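We arrived in Cestalness on a Wednesday, a little before eleven, with the slow train from Belgate. The walk from the station is uphill and badly signed, so if you go, turn left after the pharmacy and do not believe the first arrow. The Jondoment house stands at the top, behind a row of garages. It opens its doors to visitors one day in December, and I had wanted to see it since last year, when I noticed the open day too late.

Jondoment keeps furnished rooms there for studying how ordinary household things are used, held and put away. There are 11 rooms on two floors, and each has a name on the door. We got a printed sheet at the entrance with a plan on one side and on the other side a list of rules, of which the main one was to ask before touching. The inventory of the house has 1,238 objects in it, from teaspoons to a folding bed. I asked if I could see the list and I was allowed to turn the pages at the desk.

The ground floor is mostly kitchens. I will be short about them, as our club has written about kitchens many times. The second one had very good shelves, deep enough for a large pot, and a drawer that did not close. I liked it more for the drawer.

Upstairs, the room where I stayed longest is called Ryu. It has white walls and a floor of wood planks, and in the corner is a small square table under a red and white checked cloth. My grandmother had such a cloth in her kitchen, and I think everybody in our group had some aunt or neighbour with the same.

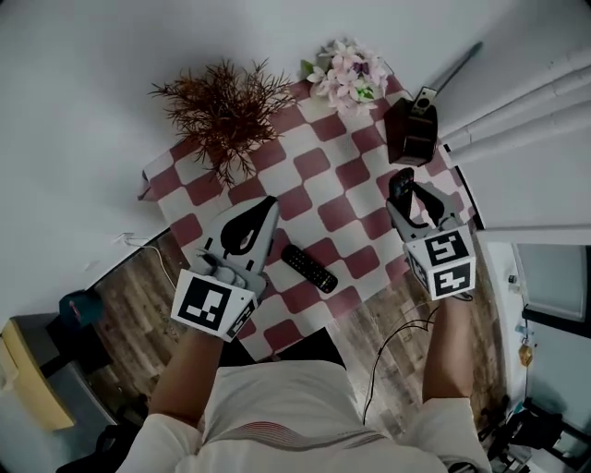
*The corner table in the Ryu room, with a remote control and the dried plant.*

What is done at this table is very simple work: the small things that collect in a living room are picked up and put down. Remote controls are a good choice for it, in my opinion. They are long and narrow, they lie always at some angle, and in every home they are in the wrong place. At mine there is one which has lived for years between two cushions, and it belongs to a television we gave away.

I have to say something about the buttons. I do not read Chinese, and still I could have used one of these remotes after a minute. The red button for power is at the top right, the volume has its own tall key with a plus and a minus, and the four coloured keys stand in a row as they do on mine. The green OK is in the middle of the round part. Then come the numbers, many small black keys close together, and there I would need my glasses.
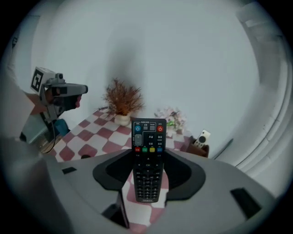 **Belgate Home & Household Club — Visits Group**

It is strange how much a hand knows about such a thing without the eyes. In the corridor we tried to say from memory where the mute key is on our own remotes, and we did not agree even inside one family. Somebody proposed that we make an evening of it in the club, with everyone bringing the oldest remote they have. I am in favour, but please take out the batteries before, as old ones can leak in the bag.

Back to the table. At the far side, along the wall, stand the things that make it look like a home. There is the dried plant, very bushy, reddish brown, with thin needles that go in all directions. Beside it are artificial flowers in pale pink, white and lilac. At the other corner is a dark brown box. Our group argued over whether it is a speaker or a radio, and I forgot to ask at the desk.

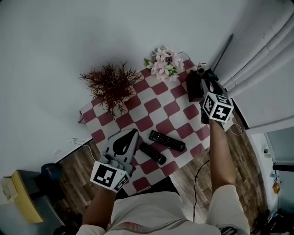
One visitor on the stairs told me that two remotes side by side is a luxury problem, and that at her place the tidying begins with finding even one of them. She keeps hers in a bread basket now. It works, she said, until there is bread.

I find the decoration matters more than I expected. With an empty table one would reach anywhere, but with a big dry plant in the back corner you go around it, and you lift your sleeve a little. At home I also put things in front of the plant and never behind it. I had not thought about this before — it is only a habit of the arm.

The flowers I would have arranged in another way. They rest at the edge by the wall, and the pale colours almost go away next to the brown of the plant. A matter of taste, naturally.

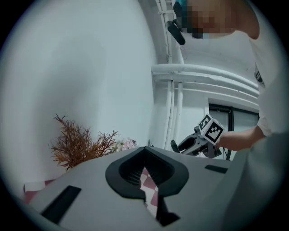 ## Practical things for the next group

- The entry is free, but they take only 50 visitors in the day, so write to them early.
- Plan 2 hours. We had less, and we missed the laundry room completely.
- There are stairs and no lift. The ground floor can be visited alone.
- Coats and large bags stay downstairs.
- Tea was offered in the first kitchen. Biscuits you should bring yourself.
- The last good train back to Belgate leaves at ten past four, from the platform on the far side of the bridge.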